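## Shared laundry room: who pays when a machine eats the money?

I live in a building on Henare Street with 13 apartments. The washer took my coins twice in August and did not start. The owner says I must write to Stillov, the company of the machines. Is it correct?

**marta_k**

Look first at your lease. If laundry is written there, the owner should refund you – then he can ask Stillov himself. Keep a note of each lost payment.

**Liam Pilkington**

Same problem at our place. Call them, they are slow but they pay.
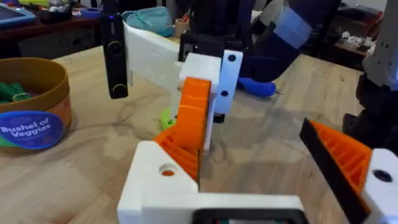 ### oldtenant81

I don't agree with Liam. By phone you have no proof, so write an email and put the machine number in it. My refund came after the second email.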